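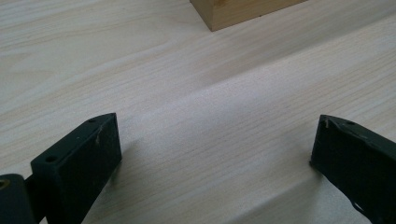

Nov 25, 2022

Sliding puzzle result goes up, with a warning

Tae-yang Sung and Kyu-ri Gil of Bruston have posted a proof that Drerik, the sliding block game, is PSPACE-complete once the board is allowed to grow to any size. First draft was 656 lines of notes, now cut down to something a referee might read.

What it means: no quick general method for telling if a given start can be solved, unless P = PSPACE, and hardly anyone expects that. What it doesnt mean: that the ordinary game is hard. Normal boards are small and a laptop gets through them fine.

The proof builds logic gates out of blocks, two types, then wires them together. Gil says the crossing gadget took longest - the first two versions leaked.

Still open is the one-way version, where blocks can't be be pushed back. Sung thinks NP-complete but won't bet on it. Talk at Uken in December, slides to follow.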